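Suture practice pad: thread always in the way, and cuts that won't close neatly

Posted in Craft and Study Skills > Veterinary and Nursing Students

Tomás Conneely

Hello all, I hope this is the right corner of the site for it. I'm in my first year of veterinary nursing and I've been trying to get some stitching practice in at the kitchen table of an evening, usually after the dinner things are cleared. I bought a Vernetard pad (the plain pale one, without the printed veins) and a reel of black practice thread, and I'm having a lovely time with it, except that my work looks dreadful!

Two things are bothering me. The first is the thread. I start with what seems a sensible length and within a couple of stitches it is lying across the next cut, or looped round the needle holder, or stuck to my sleeve. The second is that the edges of the cut either gape or pucker up into a little ridge, depending on how cross I am at the time. Is it the pad, or is it me? I did wonder about sending off for the dearer Hollitz one but I'd sooner not spend the money if the answer is simply more practice.

Áine Brophy

Hello Tomás, and well done for sticking at it after dinner, which is more than I managed in my first year! I taught evening practice sessions for a good while and I can tell you that the thread trouble is the commonest one going. Most people cut far too much because they dread running out. Try a shorter piece, and before each stitch draw the spare thread right across to the side you've already finished, so that it lies well away from where the needle is about to go in. It feels fussy for the first dozen goes and then your hands do it by themselves.
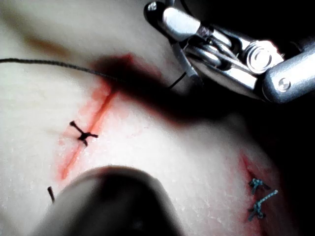 Page last changed: Wednesday, 11:12

A long black thread trailing off over the pad like that, past the top of the left-hand cut, is just the sort of thing to watch for in your own work. A bit of sag is fine and you don't want it taut. It's when it drops over the cut you're closing that you end up catching it with the needle, and then you've a knot to pick out and your tea's gone cold. Look as well at how a shadow can fall right beside the cut. At home I'd put a lamp on the side opposite your working hand and move it until you can see both edges clearly, and don't be shy about turning the pad round halfway through.

Red staining either side of the line, by the way, makes the cut easy to find but rather harder to judge. The colour spreads out wider than the cut itself, and beginners tend to measure their bites from the edge of the pink. Measure from the line in the middle. If your plain pad has no colour on it, so much the better for learning.

As for gaping and puckering, gaping generally means the stitch is too loose or too far from its neighbour, and a ridge means you've pulled too hard. Bring the edges together until they only just touch, and stop there. Go in at the same distance on both sides, too. I used to have my lot draw faint pencil dots before they started, and there's no shame in it.

I'd keep the Vernetard pad until it's properly worn out. Do come back and tell us how you get on!

Skirker

I'd get the Hollitz. Mine is nicer to sew on and doesn't slide about. Although a damp tea towel under the old one did the same job, now I think of it.

Tomás Conneely

Thank you both, that's ever so kind. Shorter thread tonight, and I've pinched the lamp from the landing. I'll try the pencil dots as well, and the tea towel.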